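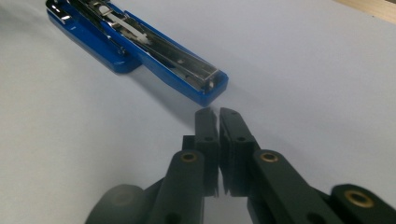
When my uncle Tùng Lã died, the family had four days to prepare everything, and the little booklet for the funeral was the last thing we thought of. The funeral home in Bristum offered to print one for us, with a choice of 6 covers and a text of 153 words at most. My cousin Thảo Lò said no, thank you, and we made it ourselves at her kitchen table. I still believe she was right. A booklet of this kind needs a printer, a patient person and a blue stapler, opened out flat so that its long arm can reach the fold of the paper. We finished 96 copies after midnight and a few of them were crooked.

I have nothing against funeral homes. The people there were kind to us, and some families are too tired or too few to do such work. My complaint is with the text. The ready sentences they give you are polite and correct, and they could be placed under any photograph. "He was loved by all who knew him." My uncle was not loved by all who knew him. He quarrelled with his neighbour Uriel Garrido over a drain for the better part of my childhood, and Mr Garrido came to the funeral and sat in the second row. I think he would have closed a booklet which said that everybody loved Tùng.

So we wrote about the drain. We also wrote that he repaired pumps for Elalport until his knees were bad, that he sang while driving and never knew the second verse, and that he sent money to his sister every August for her children's school things. My aunt Châu Huỳnh wanted to take out the drain. She said a funeral is not the place. We discussed it for a long time and in the end she let it stay, but she asked us to put it on the inside page, and we did.

I understand her side. In the village where she grew up, one does not speak of the faults of the dead, and I would not like to see a list of them either. A man who drank or was hard with his children presents a more difficult question, and I do not have an answer that would suit every house. Perhaps silence is sometimes the best that a family can manage. But a small quarrel, a bad habit at cards, a terrible coat that he refused to throw away: these I would keep. They are how we recognise him.

There is also the matter of who does the writing. In our family it is usually given to the one with the best school marks, which meant my brother-in-law Tùng Mai, who met my uncle perhaps 8 times. His first page was beautiful and had nearly nothing in it. The line about the singing came from my youngest cousin Giáp, who had been sitting under the table with the dog. I would ask the children first next time, and I would ask them before the adults have agreed on what to say.

My own copy is in the drawer with the electricity bills. The back page is upside down.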